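Print this article | E-mail this article

Before You Sign for the Second Arm
Equipment Notes, 07/05/2024
By Kristaps Raudsepp

Every budget season I get the same call. A shop or a lab has seen a demo, the demo went well, and now somebody wants to know whether the quote is fair. Usually the quote is fair. The quote is also for an arm, and an arm is a small part of what you end up paying for.

The latest one came from Wurell, where the planning group has a request in for 2 more arms and matching grippers before the November cutoff. The seller is Stanaler. I was asked to read the paperwork and give an opinion, so I read it twice. The arm, the controller and the gripper body are listed by line. Fingers are described as "application dependent." Finger pads aren't listed at all. Neither is the bench, the cabling, the stop button, the software seat after the first year, or the hours of the person who will stand there getting it all to work.

Take pads. They wear, they get dirty, and they are often what decides whether a part slips. Stanaler quoted me $125 a set when I called. I asked how long a set lasts and was told it depends on use. I'm sure it does. I would still like a number in writing, even a bad one, so a buyer can put something in the supplies line besides a blank.

Then there is the question of what you plan to pick up. A lot of demos are done with blocks. Blocks are stiff and square and they forgive almost anything. A paper coffee cup is a better test, in my opinion, and it costs next to nothing. The wall tapers, so the fingers want to ride up or down. Squeeze low and the top can tip. Squeeze too hard and you have a crushed cup and a wet bench. If a seller wants to show you "gentle handling," bring your own cup and ask for it full.

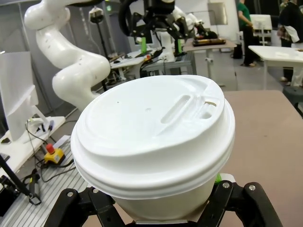
Lidded cup held low between two black fingers, with more arms working space behind it.

Look at how much bench and floor goes along with that cup. There's grooved aluminum under the emergency stop, cable running from it toward the desk, a monitor, and separate tables for everything else. People need room to stand, too. The Wurell request has a floor plan attached, and it draws each arm as a circle with nothing near it. I sent it back and asked for the desks, the stools and the walkway to be drawn in at their real size. If the plan doesn't fit after that, better to learn it on paper.

On software, I have less patience. The quote includes something called Stistix, which is supposed to let one operator set up a new task "in minutes." I have asked which task, which operator and how many minutes. So far I have a brochure. The yearly fee starts in month 13, after the capital money has been spent and when it has to come out of somebody's operating budget. Jankauskaitė, the integrator on the other bid, charges for setup by the hour and has no yearly fee. That looks worse on page one and may look better by year three. Nobody at Wurell had run it both ways when I asked, so I did. By my math Stanaler is cheaper only if setup really takes under 4 hours per task. With Jankauskaitė I used 227 hours of setup over the life of the equipment, and you can argue with that figure, but please argue with a log of your own and not with the brochure.

I'm not against buying. Wurell has work that an arm could do, and the people who would run it seem capable. My trouble is with buying the second arm to fix what the first one hasn't done yet. If the first is idle half the day waiting on fixtures or on somebody's time, another will wait right next to it.

What I told them to get before anyone signs:

- Pad and finger prices, held for the length of the contract
- A demo on their own parts, with failed picks written down along with the good ones
- The software fee for every year they expect to keep the machine
- A floor plan with furniture and people on it
- The name of the employee whose hours this will use, and that employee's agreement

The last item held things up the longest at the previous place I reviewed, and I expect it will here. Stanaler says its price is good through the end of the quarter. They said that last quarter, too.

Questions on a quote of your own can be sent to the Equipment Notes desk. Please take out part numbers if your seller has asked you to keep them private.

Print this article | E-mail this article

Contact Us | Copyright Equipment Notes. All rights reserved. | Back to top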